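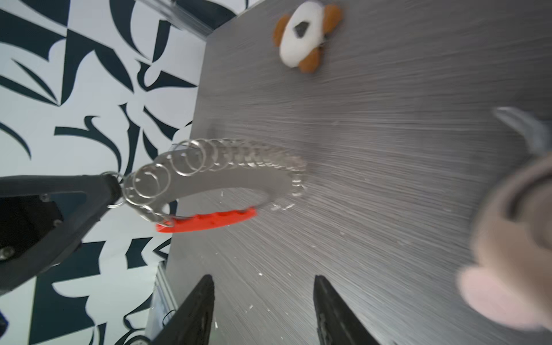

Figure 1. Split rings on a curved carrier, with a small plush piece on the tabletop.

Unit 4: Rings, Tags and Small Soft Goods
Course notes, Accessory Assembly. Instructor: Abena Frimpong

Split rings are the part students underestimate most. A split ring is a coil of wire that overlaps itself, so there is no open gap. The item has to travel along the coil until it comes free on the inside. Jump rings, covered in Unit 3, have a single cut and are opened with two pliers. Do not use that method on split rings. It bends the coil and the ring will not close flat again.

Storing rings

Loose rings in a bag hook into each other and have to be picked apart. Thread them on a carrier instead. The one in Figure 1 is a flat plastic arc in translucent gray with a red strip along the outer edge. A length of cord does the same job. Keep one size per carrier and write the size on a tag.

Attaching a ring to a plush charm

1. Check the loop on the charm. It should be sewn into the seam allowance, not tacked to the surface.
2. Open the end of the coil with split ring pliers or a thumbnail. Lift it only as far as the loop needs.
3. Slide the loop on and turn the ring until the loop drops inside.
4. Press the coil flat and run a finger along it. A raised end will snag fabric.
5. Pull on the charm by hand. If stitches show at the loop, send it back to sewing.

Felt parts fray when a ring is forced past them, so hold lobes, ears and wings out of the way while turning.

Worktable

Work on a dark surface if you can. Silver rings are easier to find on it. Clear the table between sizes.

Terms

Carrier: anything that holds rings in a row.
Gauge: wire thickness.
Sprung ring: one opened too far to close flat. Discard it.

For the next session

Bring 10 finished charms with rings attached. Sveva Caputo will check the loops before grading. Read the Mustine handout on swivel clasps, pages 1 to 4. Pliers can be signed out from Arif Navaratnam and go back to him the same day.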